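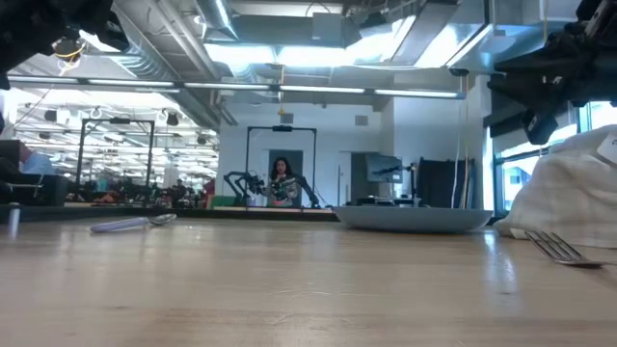 Two-arm stations for table setting and folding, will they cut hours?

Posted 5/20/21 by backofhouse_tess

I work in the prep room for a banquet caterer, Howlader. Spoons, forks, bowls, cloths, all day. Management brought in a firm called Mesix and now people stand at stations teaching pairs of arms to lay out the same stuff we lay out. We were told it "frees us up for better work." No one will say what the better work is. There are 151 of us on the hourly list and I'd like to know what happened at other places before I sign the new job description. Anybody been through this?

Danard
We had it at a hotel laundry. Hours did get cut, but slowly, and they never called it that. When someone quit they just didn't hire. The arms were fine with a fork lying flat. Cloth was another story. A napkin dropped in a heap came out of there as a different heap. So now one person runs between stations fixing what the machine gave up on, at the old pay, and gets asked why the numbers are down. Read the new description for the word "monitor" and ask what it pays. Also ask who gets blamed for a broken bowl. We had to fight over that one for 90 days.

One more thing, get the promise about hours in writing with an end date on it. Ours was good until January and that was that.

pleltoment_fan
Pleltoment is way better than Mesix, tell them to switch. My cousin's shop loves it

old_dish_hand
Not sure brand matters much to her. I did the teaching job for five months. Easier on the back than racks, harder on the shoulders, and dull as anything. You do the same spoon over and over. I did ask my lead what happens to the teachers once the thing has learned it and got a shrug. I'd take the job if the rate is better, and keep looking.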